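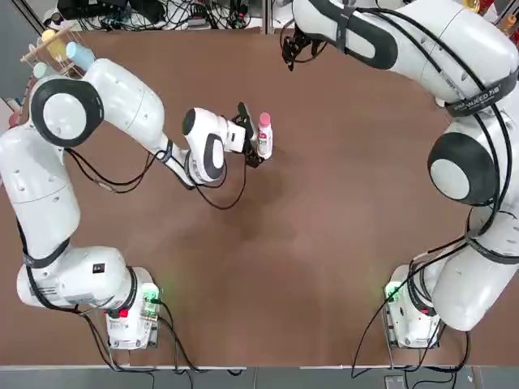

Skusari room fit-out, progress report to the Altgate fund, July 2022

Well, we're a good way in, and I'm much happier writing this one than I was the last! The big news is the tables. We went with the brown tops in the end (the grey ones from Proltine were lovely but the wait was silly) and I'm really pleased with the matte finish. It doesn't glare under the strip lights, and the odd scuff doesn't bother me.

Storage next. A light wooden rack has gone in for the small coloured bits, the balls and so on, and I'd like another before September if the money stretches. Little bottles with printed labels are still the thing we run short of, so I've put in for more. I do like the ones with pink caps, they're easy to spot when you're tidying up at the end of the day.

Spending so far is £1183 out of the £1388 you gave us. £800 of that was tables, the rest went on the rack, bottles and delivery from Brunner, who charged us for 2 trips and I've queried the second.

Still to do: the cables at the back. They're in a right tangle and I keep putting it off, but I've priced up some trunking and it comes in under what we have left. I'll also get the paint touched up by the door.

Could you let me know if you want the receipts now or with the September report?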